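Study carrel

A study carrel is a small desk space enclosed by low walls or panels, meant for one reader at a time. Carrels are found in libraries, schools, language centres and some offices. The word comes from the small recesses used for reading in monastery cloisters, and the basic idea has changed little: the reader faces a wall, and the sides keep neighbouring readers out of view.

Construction

Most carrels consist of a flat work surface, a back panel and one or two side panels. The panels may be painted, laminated or covered in fabric. Metal posts are often used at the corners, as they allow a run of carrels to be extended or taken apart without replacing the desks. Pale work surfaces are common in newer rooms. Darker colours are generally kept for the panels, where marks show less.

Older carrels were fitted with a shelf above the desk and sometimes a lamp. Many later ones leave out the shelf to make space for a screen.

Use

Carrels are used for private reading, note-taking and revision. Libraries differ in how they allot them. At the Layug Reading Rooms, which have 54 carrels, seats are given out by the day, and readers may keep no more than seven library books at the desk overnight. The Trerkidis Institute lends its carrels for a full term, beginning in October, and requires that personal books be kept apart from library stock.

Popular paperbacks are often read in carrels alongside set texts. Translated and bilingual titles are frequent in rooms used by language students.
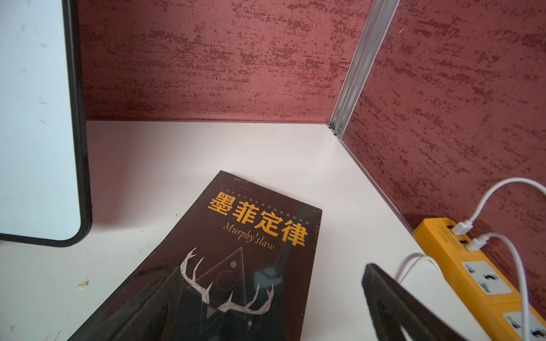 Paperback with the Chinese title 墨菲定律 and the English subtitle "Murphy'slaw", on a white desk with maroon panels and an aluminium corner post.

Criticism

In a survey of 290 readers at Layug, Lilibeth Sebastian found that carrels were preferred for long reading but disliked for work in pairs. Trilok Rajput has argued that high panels reduce daylight at the desk and make poor use of floor space in small libraries.

See also

Cubicle
Reading room
Writing desk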